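The Joy of a Clear Table

Kenza Filali can talk about a bare tabletop for an hour, and I could listen for two. Pale wood, long flowing grain, a bit of light across it — she calls it the best view in the house.

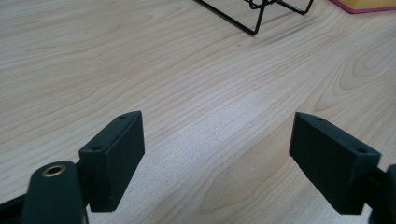
Her whole kit is a yellow sponge with a pink scouring side. I love how little there is to buy!

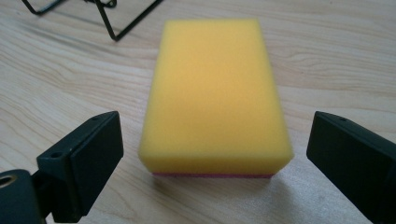
Give It a Rack

A black wire rack gives the sponge somewhere to drain, and it lifts easily when you wipe.

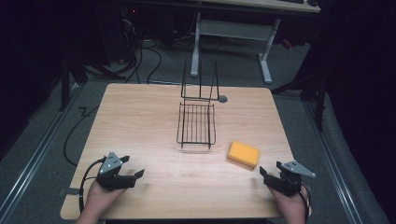

Kenza goes with the grain, soft side first, and by 6 she's done.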